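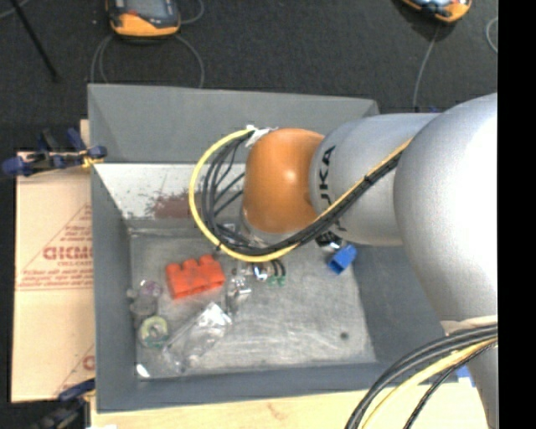
Oct 8, 2025
By M. Antoniuk

I went to the robot open day at the Welton site so you don't have to. Short thread, probably not that short.

The pitch on the invitation: a robot arm that can pick mixed items out of a bin, "any item, any bin." I run returns for a mid-size parts seller. Mixed items in a bin is my whole working life. So yes, I drove out there.

First thing, the parking. There was a sign for the open day at the gate and then no other sign. I walked into a paint store by mistake. They were very nice.

The room was smaller than I figured. One arm, one gray metal bin, carpet on the floor. The clamps on the side of the bin are the same kind I have in my garage. I liked that more than the lobby video, which had music and a lot of blue light in it.

What was in the bin: a blue block, a red-orange block with notches along one edge, some round see-through plastic pieces, a crumpled clear plastic bag, a few small shiny bits. I'll give them credit for the bag. Every sales demo I've been to before this used wooden cubes.

I will also say the stuff was mostly over on one side, with a lot of bare metal floor left. My bins don't look like that. My bins look like somebody emptied a junk drawer into another junk drawer.

Now the cables. Big yellow one looping off the wrist, a bunch of thin black ones inside the loop, white tape holding them on at the top. I asked what happens when the arm turns and that loop catches the lip of the bin. Answer: "It's routed for the demo." OK. So how is it routed for a Tuesday night shift in my building? They'd have to get back to me.

Sorry, before anyone jumps in, I know lab setups have tape on them. I have tape on things too. But the invitation said "ready for your floor," and I'm going by the invitation.

So, the picking. It got the blue block on the first try. People clapped. I did not clap, but I nodded.

Then the notched block. Slow, a little fussy about the angle, got it on the second try. Fine. A new hire would do the same.

Then the bag. The arm went down, stopped, came back up with nothing, went down again. The presenter started talking about the roadmap. I have seen people do this with a frozen laptop and it's the same voice.

They moved on to a different item. I asked if we could go back to the bag. We went back to the bag. It got a corner of it and dropped it on the way up. I'd call that half a pick, they called it "a successful grasp event."

I'm not being mean about the bag. Clear, shiny, crumpled plastic under bright lights is hard. The engineer standing by the wall said so straight out when I asked her, and she was the best part of the visit. She said glare is their worst problem and they lose more picks to it than to everything else put together. Put her in the lobby video.

Numbers, for those of you who asked me to get numbers. The slide said 500 picks an hour. I asked if that was this bin, these items. It was "a representative workload." I asked what was in the representative workload. Boxes. It was boxes.

For this bin they didn't have an hourly figure to give out. They ran it for 8 minutes while I was there, with a good deal of talking in between, so I won't pretend I can work one out for them.

Another slide: 1305 item types in the training set. Sounds like a lot until you've worked returns. I asked how many of those are bags or anything in a bag. Got a laugh. Did not get a number.

Price was "a conversation." Anything that's a conversation is too much for me, but I wrote down my email.

The handout had a customer story from a warehouse in Bolby. I asked if I could go see that one. It's a pilot, it's paused, it restarts in January. I asked why it's paused. "Scheduling."

The system is called Holuldale, by the way, and no one in the room could agree on how to say it. I heard three versions, two of them from the same guy.

What I'd want before I spend a dollar: I bring 200 of my own returns in my own bin, nobody sorts them or spreads them out first, and we run it until the bin is empty. Count the misses out loud. I asked for this. They said they'd "love to explore that."

Would I go again? Yeah, if they take the bin test. The arm itself moved nicely and it didn't hit anything while I watched. I just came in with a question about bags and went home with a tote.

The tote is pretty good.

Comments

partsdeskpat: "a successful grasp event" is going on my next performance review

northdock_lou: We had a demo from a different company last year and the cable thing is real. Ours snagged in week two. Ask them who pays for the cable.

gluegunner: Bit harsh? It's an open day. They let you poke at it and ask whatever you wanted, most places put up a rope.

M. Antoniuk: Fair, they did let me ask. No rope. I'd still like the January date in writing.

returns_and_regrets: did you ever find out how to say the name

M. Antoniuk: No.

Recent threads

Our new label printer, month two
Why I stopped buying cheap totes
Scanner guns: the ones that survived being dropped
What a "pilot program" cost us in overtime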